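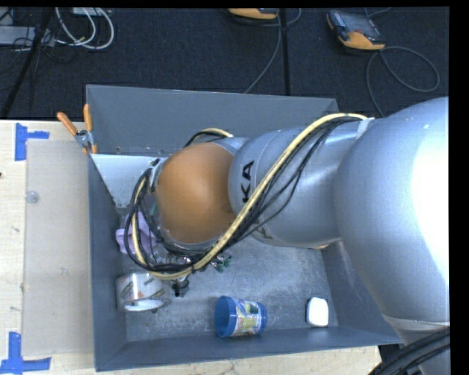

Stuvitz opens its packing room in Bolau
August 2021

Well, we've got the keys! I'm Heidrun Pfister and I run Stuvitz, and after a summer of painting and arguing over shelves we're finally opening our packing room in Bolau, right behind the old Tkachenko bakery.

If you've ordered from us before, you'll know we send out mixed boxes of household bits - tape, string, sponges, that sort of thing. Until June we did it all from my garage in Sulemholm, and it was getting silly. Now every order starts in a grey bin on a proper table, and there's carpet underfoot, which my knees are very pleased about.

Matvii Mykhailiuk and Kyrylo Stetsiuk look after the packing, and we're sending out about 400 boxes a month. We've taken on 3 new people as well (hello, all of you!).

Come and have a look round on opening day, any time from 3 in the afternoon. The first 34 visitors get a box to take home, and there'll be cake - Kyrylo's promised his plum one.

Orders go out as normal all week. For anything press-related, ask for Vsevolod Ostapchuk at the Bolau office.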